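Category: Moving House / Checklists

My kitchen safety walk-round for a rented flat, with comments

Last updated: December

I've moved five times now and every time I've found something in the kitchen that should have been sorted before I got the keys. So I keep this list on my phone and go through it on the first evening, before a single box gets unpacked. It takes me 21 minutes if I don't stop for tea (I always stop for tea). The comments underneath each item are from my last go, at the flat on Clitau Road, second floor, lovely light, dreadful cupboards.

I'm not an electrician or a gas engineer. I'm a person who once had a cooker hood come down on a pan of soup, and it made me careful. If anything here looks wrong to you, get somebody qualified in and don't poke at it.

I mark things OK, WATCH or FIX. WATCH means I'll look again in a month.

1. Smoke and heat alarms
Press the test button on every one. Check the replace-by date on the side while you're up the ladder.
OK in the hall. FIX in the kitchen - the heat alarm was two years past its date and gave a sort of sad chirp. I emailed the letting agent, Nic Giolla, that same night and they had a new one up by the end of the week, so fair play to them.

2. Carbon monoxide alarm
Should be in the room with the boiler, and you should be able to hear it from your bed with the door shut.
OK. I made my sister press it while I lay on the bare mattress with my eyes closed. She thought this was hilarious.

3. Boiler paperwork
Ask for the latest gas safety record and look at the date and the address on it. I was once sent one for the flat downstairs!
OK. Right flat, this year, signed.

4. Stopcock
Find it, turn it off, run the tap until it stops, turn it on again. If it won't budge, don't go at it with a wrench.
WATCH. It's at the very back of the sink cupboard behind a panel, and it's stiff. I've tied a bit of red ribbon to the pipe so I can find it with a torch when I'm panicking.

5. Under the sink
Dry kitchen roll along every joint, then run both taps for a few minutes and look for damp spots.
OK on the hot side. WATCH on the waste pipe, where I got one small damp mark. It might have been old. I've left a washing-up bowl under there for now.

6. Fuse box
Open the flap, press the test button on the RCD (the kitchen should go dark or at least go quiet), reset it. Check that the labels are true.
FIX. The switch tripped as it should, but the one labelled "cooker" turned off the bathroom light and I still don't know what "misc 2" is. I've relabelled what I could with masking tape.

7. Sockets near the worktop
Look for cracks, scorch marks and wobbly faceplates. Nothing should be plugged in where a splash from the sink can reach it.
OK apart from the double by the window, which moves when you pull a plug out. Reported. I've put tape over it so my sister doesn't forget and use it for the toaster.

8. Microwave
Door shuts flat, seal is clean, no rust inside, plug and flex in good nick. It wants air round it, so read the manual for the gaps. Nothing stored on top. Turn each control right round and back to check that nothing sticks or spins loose. 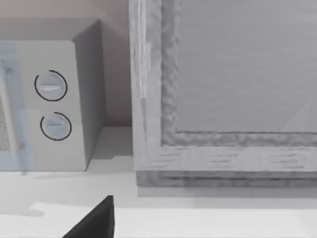

Microwave on a white worktop, two round dials, one above the other.

OK in my case, though it wasn't a quick one. I much prefer dials to touch buttons for this sort of check, you can feel straight away if one's slipping. Ours had a timer dial that stuck a little near zero, and a wipe round the edge with a barely damp cloth (unplugged, obviously) cured it. I also moved it forward a bit because the last tenants had it shoved hard against the wall. The manual for the Ornora was in a drawer with 84 takeaway menus. I counted them for my sister, who had bet me there'd be fewer than fifty.

If the door has ever been dropped or bent, stop using it and tell the landlord. Same goes for any sparking. I wouldn't try to fix one myself for all the tea in China.

9. Cooker and hob
Light or switch on every ring. Oven door seal all the way round. Pull out the drawer underneath, because people leave baking paper and tea towels down there, right under the heat.
OK, mostly. The back left ring took a few clicks to catch. Two baking trays in the drawer that weren't on the inventory, so I photographed them and kept them.

10. Cooker hood
My old enemy. Give it a gentle push upwards and side to side. Take the filter out and hold it up to the light.
FIX. Solid on the wall, thank goodness, but the filter was brown and dripping. A replacement came to far less than a chip pan fire would. Grotus do a cut-to-size one and I've used them in three flats.

11. Fire blanket
On the wall, by the way out of the room and away from the hob, so you're not reaching across flames for it.
FIX. There wasn't one. I bought my own and I'll take it with me.

12. High cupboards
Press down on every shelf before you load it. Look at the little pegs. Heavy things live low, always.
WATCH. One peg missing in the corner unit, so that shelf gets crisps and nothing else.

13. Floor
Walk it in socks. Lifting edges, slippery patches, that one metal strip that gets your toe.
OK, but the strip got my toe.

When I'd finished I typed it up, put the photos in a folder and sent the lot to the agent with the FIX items at the top. Keep it short and polite, and keep your own copy with the inventory.

Comments

Bláthnaid McGrath: The masking tape on the fuse box made me laugh, ours says "big light" in three different hands. Could you add the fridge? Mine was plugged into an extension lead behind the units and I only found it when I dropped an earring.

Reply from me: Ooh yes, good one, going in as number 14. Straight into the wall, no extension leads, and pull it out once to look at the flex. Hope you got the earring back!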